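¿Qué es el presupuesto de un pueblo?

Para lectores de 8 a 11 años

Quizás has oído a los mayores decir: «El ayuntamiento no tiene dinero para eso». O al contrario: «Por fin van a arreglar la fuente». Detrás de las dos frases está el mismo papel, que se llama presupuesto. En esta página te explico qué es, quién lo escribe y cómo puedes tú opinar sobre él.

Vamos a usar el pueblo de Kullgate, donde viven 2.712 personas. Tiene una escuela, una biblioteca, un campo de fútbol con mucho barro y un puente que lleva a Dorero, el pueblo vecino.

Un plan para el dinero

Un presupuesto es un plan. Tiene dos partes. En una se escribe el dinero que va a entrar durante el año, y estas son los ingresos. En la otra se escribe en qué se va a usar, y estos son los gastos.

En tu casa seguramente pasa algo parecido, aunque no esté escrito en un documento largo. Entra un sueldo, hay que pagar la luz y la comida, y con lo que queda se decide si este verano hay viaje o no. Si se rompe la lavadora, el plan cambia.
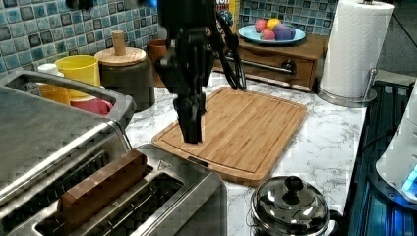

Tabla de cortar de bambú en una encimera de cocina.

¿De dónde viene el dinero?

Una parte viene de los impuestos. Un impuesto es un dinero que las personas y las empresas tienen que pagar, según dice la ley, para las cosas que usamos todos. Por ejemplo, en Kullgate las personas que son dueñas de una casa pagan cada año un impuesto por ella. También lo pagan los dueños de las tiendas y de los talleres.

Otra parte viene de las tasas. Una tasa se paga por un servicio concreto. Si quieres nadar en la piscina municipal, compras una entrada. Si un restaurante quiere poner mesas en la plaza, paga por ocupar ese espacio.

Y una tercera parte la envía el gobierno de la región o del país. Los pueblos pequeños necesitan mucho este dinero, porque tienen pocos vecinos y una calle cuesta lo mismo de asfaltar si viven en ella muchas familias o solamente una.

¿En qué se gasta?

En muchas cosas que no notamos hasta que fallan. Las farolas, la recogida de la basura, la limpieza de las aceras, los libros nuevos de la biblioteca, los sueldos de las personas que trabajan en el ayuntamiento, la sal para las calles cuando hay hielo.

Algunas cosas son obligatorias. El pueblo no puede decidir que este año no recoge la basura. Otras se pueden elegir, y allí empiezan las discusiones.

Una discusión en Kullgate

El año pasado sobraron 2.000 euros en la parte de parques. Había 2 ideas. La primera era comprar un columpio nuevo para el parque del río Kurek. La segunda era plantar árboles junto a la escuela, para tener sombra en el patio.

Las familias con niños pequeños querían el columpio. Los alumnos mayores preferían los árboles, y escribieron una carta al ayuntamiento que firmaron 48 niños y niñas. En la carta explicaban que en junio el patio está tan caliente que no se puede jugar en él a la una de la tarde.

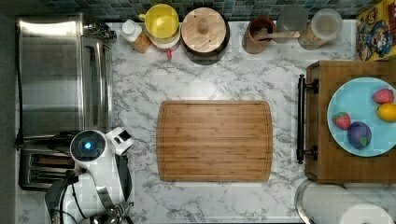 El dinero no alcanzaba para las dos cosas. Los concejales, que son las personas elegidas por los vecinos para tomar decisiones, escucharon a todos y después votaron. Ganaron los árboles. El columpio se apuntó en la lista para el año siguiente, pero estar en la lista no es una promesa: habrá que votar otra vez.

¿Cómo se aprueba?

Primero, la alcaldesa y su equipo preparan una propuesta. Para hacerla preguntan en cada servicio qué necesita. La biblioteca pide una cosa, el campo de fútbol pide otra, y casi siempre la suma de todo es más grande que el dinero que hay. Entonces toca quitar, reducir o esperar.

Después, la propuesta se presenta en el pleno. El pleno es la reunión de todos los concejales, y la gente puede entrar a escuchar. Los concejales que no están de acuerdo pueden proponer cambios. Cada cambio se vota.

Al final se vota el presupuesto entero. Si hay más votos a favor que en contra, queda aprobado. Si no, en Kullgate se sigue usando el del año anterior hasta que se pongan de acuerdo. Esto le ocurrió una vez a Gullia, que está al otro lado de la montaña, y pasaron allí toda la primavera con las cuentas viejas.

¿Puedo opinar si no puedo votar?

Sí. Los niños no votan en las elecciones, pero pueden escribir cartas, hacer preguntas y proponer ideas. En algunos pueblos hay un consejo infantil, donde un grupo de alumnos se reúne con el ayuntamiento.

Si quieres escribir una carta, di claramente qué pides y por qué. Pregunta antes cuánto cuesta, aunque sea un precio aproximado. Y pon el nombre de tu escuela, para que sepan a dónde contestar.

Palabras difíciles

Ingreso: dinero que entra.
Gasto: dinero que sale.
Impuesto: dinero que se paga por ley para los servicios de todos.
Tasa: dinero que se paga por un servicio concreto.
Pleno: reunión de los concejales.
Déficit: lo que falta cuando se gasta más de lo que entra.

Para hacer en clase

Busca en la página web de tu ayuntamiento el presupuesto de este año. Elige un servicio que uses mucho y mira cuánto dinero tiene. Compáralo luego con el que ha elegido tu compañero o compañera de mesa.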